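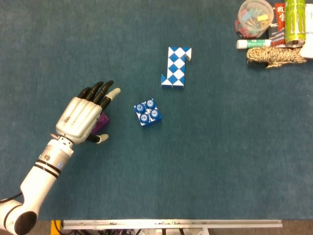 17th April

Toy table, second round. The teal carpet is staying on for now, though I am still not convinced by it. The argument for carpet was that small things would stop sliding about and the noise would drop. The noise did drop. The sliding I would call unproven, as we never timed or measured anything on the bare top before covering it, and "it feels better" was the whole of the evidence offered at the last meeting.

Out on the carpet: the snake puzzle in blue and white, the square building-block toy with the round blue studs, and the small purple one.

Snake puzzle. The Griltmont sheet says this sort is good for 3,000 twists before the joints go slack. I would like to know who did the twisting. Our old one was loose by September and I doubt it had seen a tenth of that. Starting a tally for this one, one stroke per full fold and unfold. 40 so far. No change in stiffness that I can feel, but then I would not expect any yet. It also never lies the same way twice, so "put it back as it was" is a useless instruction and should come off the wall card. Suggest we write "anywhere flat, not touching the others" and leave it there.

Block with studs. Two by two on top, blue, with white on the sides. The shop list has it down as "plain blue", which is wrong, and I wonder what else on that list was filled in from memory. Checked five other lines and found two more I would not sign for. Someone with patience should go through the lot.

Also, the habit of squaring this block up to the edge of the table. Please stop. It makes the table look tidy and tells us nothing about how things lie when people have been using them. Slightly skewed is fine.

Purple one. Easy to spot on teal, I will give the carpet that. Blue on teal is another matter, and I said so when the colour was picked. Windusetti have a grey in the same width. Xue have a sand colour, dearer, and the sample they sent sheds. I would try the grey before spending anything on the sand.

Zevex brush: picks up fluff well enough, leaves lines in the pile. Lines gone after an hour or so, or I stopped noticing them.

To do – correct the list, reword the card, ask for a grey offcut, carry on with the tally.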